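I teach Year 8 at Dinholm and I've been asked by three parents this week how the homework trial is going, so I'm putting it all in one place. Long thread, sorry. I'll number them.

1. Background for anyone outside the school. From this September we stopped setting nightly homework in Years 7 and 8. Each pupil gets one sheet on a Monday covering all subjects and hands it in the following Monday. Reading at home carries on as before.
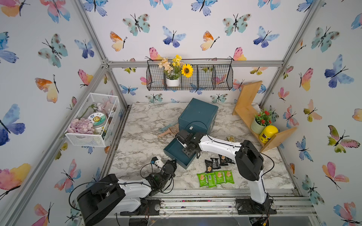
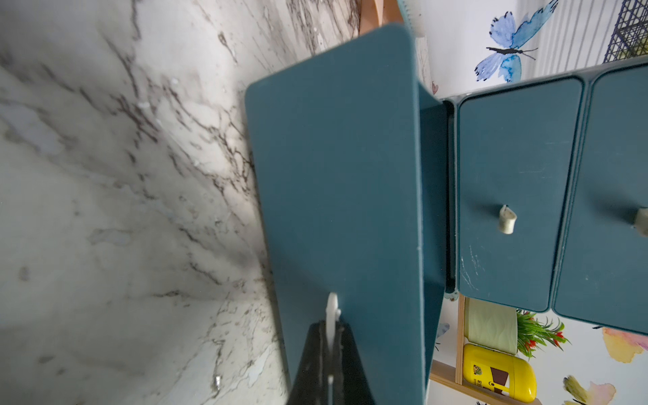
2. The idea came from Amândio Carrilho, our deputy head, who had seen something like it at Solivden, his last school. He put it to staff before the summer. It was not popular. Maths didn't like it at all, and I voted against it myself.

3. My objection was that children who struggle to organise themselves would leave the whole lot until Sunday night. I still think some do. A mum told me on Friday that her son did the entire sheet in the car on the way back from his nan's.

4. What I hadn't allowed for was how much of my lesson time went on homework. Collecting it, chasing it, writing down who hadn't done it, hearing why. I timed it once last year and it came to 10 minutes of an hour's lesson. I've got most of that back now.

5. The sheet itself. It's one side of A4, and every department gets a box. If your box is full you can't run over into someone else's. There was a disagreement in the first week when geography wanted a map and the map needed half a page. Geography got the map and history went without that week.

6. Marking. We mark in tutor groups now, which means I am marking French. I don't speak French. Madame Bastos gives us an answer key and I tick what matches. Where a child has written something that might be right in another way I put a pencil dot and she looks at it on Wednesday.

7. She had 35 dots from my group the first time. She has asked me to use my judgement a bit more.

8. Detentions. Under the old system you got one for two missed pieces. Now a missing sheet means you stay for Monday lunch and do it in the library. It's quiet, you can bring your sandwiches, and I've had pupils ask to go in even though they've handed theirs in. I let them if there's a seat.

9. Some replies already asking about the online part, so I'll deal with it here. The sheet is also on Tudik, which is the same system we use for reports. You don't have to use it. If the sheet gets lost, print another one or copy the questions on to paper. Either is fine. Please don't email me a photo of it at eleven at night, because I won't see it until I'm in school.

10. If you can't log in to Tudik, it's the office who reset passwords. I can't do it from my end. Ring before the end of the school day and they'll sort it while you're on the phone.

11. Year 9 upwards hasn't changed and there's no plan to change it that I know of. Amândio has said he wants to see a full term first. Exam classes need regular practice in between lessons and I'd argue hard against it for them.

12. Do I think it's working? Too early. Hand-in is up in my tutor group. The quality is mixed — the first two boxes on the page are done well and the bottom ones look rushed. We're going to rotate the order of subjects each week to see if that makes a difference. Science has been at the bottom since we started and they've noticed.

13. There'll be a form coming home for parents with a few questions on it. Please fill it in even if you've nothing much to say. Last time we asked about anything we only heard from people who were cross, and we ended up changing the lunch queue for no good reason.

14. One practical thing for my own tutor group. Names on the sheet, please, first name and surname. I have two Ellies and three Jacks, and last Monday I had a sheet which just said "Jack" with a football drawn next to it. All three of them say it's theirs.

15. I'll answer questions under this when I can, probably tomorrow after the staff meeting. Anything about a particular child, email me at school and I'll ring you back.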